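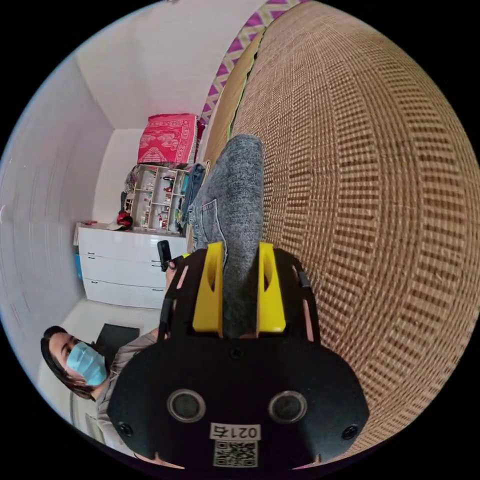 Gray knit, purple zigzag fabric and woven rattan.

Folding laundry is overrated, at least the small stuff. I folded socks, vests and dishcloths for years because my mother did, and last April I stopped. A deep woven basket with a cloth in it does the job better than a drawer.

The case for the drawer is that you can see what you own. That holds for shirts. With socks, you open the drawer, dig for the pair you want and wreck the other rows by Saturday. Then you do it all again.

Ayanda Dlamini, my neighbor, disagrees. She keeps her knits rolled in Plareo boxes and can find anything in the dark. Fine, but she likes rolling things. I had 7 boxes of my own and gave them away.

I do have two rules. Get a basket with a lining, or lay a piece of cotton over the weave - rattan catches on knits and pulls threads. And keep it under half full. When I have to push things down, something needs to go.

Shirts still get hung and sheets still get folded, badly. The socks go in as they come off the line, and I pair them in the morning when I put them on.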